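Speaker notes: Two Grippers, One Straw
Nneka Adeyemi, Pinwood workshop, 20 May 2024

Opening
Start with the question, skip the company history. We run two arms over one table and wanted to know whether the stock parallel gripper is good enough for thin, flexible parts, or whether we pay for the Flenier fingers. Credit Chukwuemeka Nwosu for the fixture and most of the logging.

The task
Takeaway cup, lid on, thin white stick through the lid. One gripper has the stick from above. The other waits open beside the cup. Mention that the lid grips the stick more than you'd expect, so a pull test on the stick is partly a pull test on the lid. 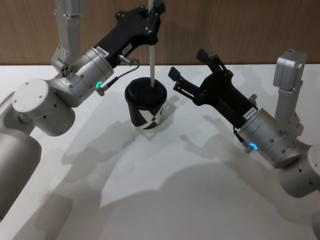
Grip force was set low in both controllers. At the Prulance default the stick creases, and a creased stick folds the next time it meets the lid. We ran 110 trials with each finger set and changed no other settings between them. If asked: yes, same batch of cups.

Handover
Slow down for this part. Two grippers on one strip is a closed chain, and any error in the calibration between the arms goes straight into the strip as tension or slack. Fingertip pads meet the strip flat or they twist it.
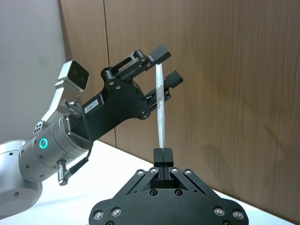 The stock pads lost the strip 17 times, the Flenier pads 3 times. Most of the stock failures were slips in the first second after the other side let go. Don't claim more than that. The sample is small and we tuned on the stock pads first, which should have favoured them.

Cameras
Wrist view is best for fingertip contact. It tells you very little about the lid. The chest-height view gives cup, lid and strip together, with the brown wall behind the strip for contrast. Bashir's tracker used 2 views and dropped whichever had the lower score. 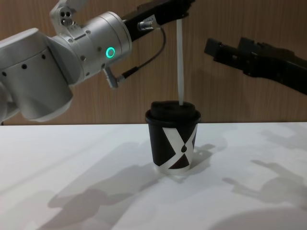 Controllers
Position control for the approach, force limit once the pads close. Switching later than that gave us bent strips. Skip the gain table if time is short; it's in the handout.

Questions likely to come up
Suction: not tried, the strip is too narrow for our cups. Cable routing: ask Chukwuemeka.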